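Fodadwood Forums > Ball-Jointed Dolls > Restringing

jbhatt_223 | 12/05/2025
Restringing a Rondel 1/3 body. The factory elastic is slack and the knees kick. Plan is 3 mm cord in the legs.

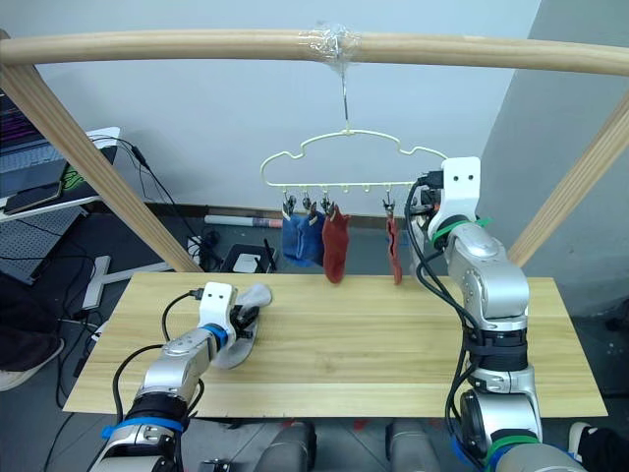

Is the same cord suitable for the arms?
Use a thinner one, because the elbow channel binds on leg cord.

mindell
Disagree on the legs. 3 mm is too stiff for that hip. I suede the knees first, then decide on cord.

jbhatt_223
Suede shifts under tension. I'd use hot glue dots. 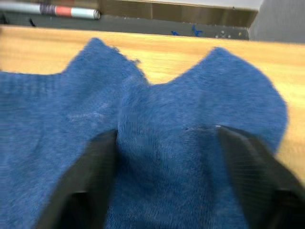 Blue cloth on the table.

vishwakarma
Glue dots peel. Mine lasted up to 11 months. Suede has held since September.

mindell
Same result. Cut the loop short, test the standing pose, then trim again.

jbhatt_223
Ordering both cords. Still not convinced on suede.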